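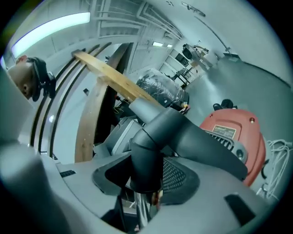 Last updated: Aug 25, 2020

Every few months somebody online tells me to buy a cheap compressor and my workshop life will change. I've now owned three. My workshop life is much the same, only louder.

First was a Rudmont, bought on the strength of 200 glowing reviews. Read them again afterwards and most were written the day it arrived. "Looks great, can't wait to try it." Right. Me too.

The "quiet" claim is the one that gets me. Quiet compared with what? They print a number on the box and don't say how far away the person with the meter was standing. Next door, I suspect.

I've also stopped believing in tools that promise to do everything. The Isell set came with 9 attachments. I use one. The rest live in a biscuit tin and I move the tin when I need the shelf.

Now, wood. I keep being told that curved work is easy if you have the right kit. It's easy if you've already done it badly a few times. A curve you drew at the kitchen table never quite wants to meet a straight plank.

My method, for what it's worth: cut the plank long, offer it up to the curve, mark it, trim it, offer it up again. Repeat until bored. There's a jig for this from Clandelier and it costs 80 quid. A pencil is still cheaper.

And pale wood shows everything. Glue, pencil, the ring from a mug. People say it sands out. Some of it sands out.

Plastic wrap is another one. "Leave the film on until the very end, it protects the finish." Fine, but grit gets underneath and then you've wrapped your part in sandpaper. I leave it on anyway — I just don't pretend it's doing much.

Somebody asked about wiring. Please don't take wiring advice from a person who posts about biscuit tins. I will say that wire colours only help if whoever did the job before you cared about them. Label your ends with a bit of tape.

Same goes for cable. I was sold a special way of coiling it by an Osagie leaflet, with diagrams. Over, under, over, under. It works for almost a week and then it's a bird's nest like everyone else's.

Would I buy another compressor? Probably, yes. I'd want to hear it running in the shop first, though, and in October the second-hand ones usually come down a bit. I'll wait and see if that's true this year.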